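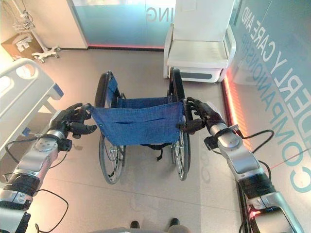 A morning at the Brendcombe training ward

2023-06-21 | By Nisreen Hattar

Visits > Health and care > Open days

The open day at the Brendcombe care skills centre ran from ten until four, and I went for the morning. The centre takes 127 learners a year, most of them heading for ward or care home work. Entry was free, with a cup of tea at the desk.

Our group of 18 was shown round by Ayman Salameh, who teaches moving and handling. He began with the folding wheelchair, a plain chrome one with a blue fabric seat and spoked rear wheels. It folds across the middle, so the seat has to be pressed flat before anyone sits down. He had us try it in pairs and keep our fingers away from the side rails — the usual place for a pinch.

The room is set up as a single bay. It has a hospital bed with a blue strip low on the side, a white bedside cabinet, and a stand on a star-shaped base with a wire basket on its pole. A cardboard box was still on the floor by the wall. The floor is pale tile, easy to push on.

Next came the push handles. Ayman's advice was to stand close, keep both hands on and tell the person before you move off. The blue backrest on this chair is slightly worn, and I was glad to see kit that looks like what you get on a real ward.
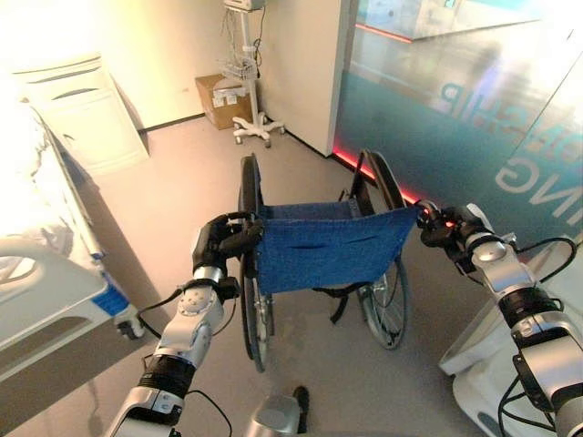
Can you visit without booking a course?

Anyone can come to an open day, and the next one is in October. Places on the ward tour are given out at the desk on arrival.

Divya Alva took the last session, on making a bed with someone in it. I had to leave halfway through for the bus.

Related visits

Hamdan mobility fair: two halls and a long queue
Inside the Civberg linen laundry
A day with the Pruvia equipment loan store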